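Visit report: Grumcombe open day, garment care and drying room
Gladys Makori
October 28, 2024

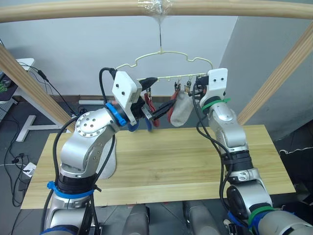 Small-item hanger on the test rail, with socks clipped to the lower bar.

The drying room is on the second floor of the Grumcombe building, past the fabric store and the wash lab. Visitors were taken through in groups of 6, and each group had 22 minutes in the room. I went with the second group and stayed on for the first part of the third, with permission, to get a better look at the fittings.

The subject of the room is hanging small laundry: socks, gloves, baby clothes, anything too small for a shoulder hanger and too light to stay put on a line. Grumcombe tests hangers for two suppliers, Ular and Wada, and writes the care notes that go out with them. The notes are short. The testing behind them takes up most of a season.

The rail is light wood with a curve to it, carried on wooden posts set at an angle over a wooden tabletop. One hanger was up when we came in. It is a wire type in pale gold, with a scalloped upper outline and a straight lower bar that takes the clips. The suspension is a thin dark wire or string, fixed to the underside of the rail with clear plastic tape. I would have expected a hook or a screw eye. Tape lets the hanging point be shifted without drilling the rail, but it puts a limit on load, and I would not copy it for anything heavier than socks.

The clips are metal and very small. Small clips leave a smaller mark on ribbed cuffs, according to the sheet handed out at the door, and the sheet recommends clipping at the cuff and never at the toe. It also recommends one clip per sock for ankle lengths and two for knee lengths. No figures were given for clip force. I asked, and was told they are in the supplier file and not released.

Most of the discussion in my group was about balance. A hanger on a single suspension point tips toward the heavier side, and once the bar tips, the socks slide together and dry slowly where they touch. The Grumcombe method is to start near the middle of the bar and work outward, alternating sides. Thick socks go near the center. A man from a hotel laundry asked if two suspension points would solve it. The reply was that they would, at the cost of a hanger that no longer turns freely in moving air, and that this was a fair trade indoors.

Color order came up as well. The handout says to keep white items a full clip space away from red or black ones for the first 3 washes, and longer for cheap dyes. I have seen transfer from a damp red sock to a white towel, so the advice seems sound, though a full clip space is hard to find on a short bar.

The second half of the session covered the Tenen drying cabinet in the next room. It was switched off for the visit and we saw only the shelves and the door seal. The shelves are slatted and lift out for cleaning. The fan noise figure was quoted from memory and I have left it out.

Practical notes for anyone going in October next year. The stairs are steep and the elevator is for freight only. Coats have to be left on the ground floor. Handouts ran short before the third group, so take one on the way in. Questions sent in writing are answered by the wash lab, usually within two weeks. Mine on clip spacing went in the same afternoon.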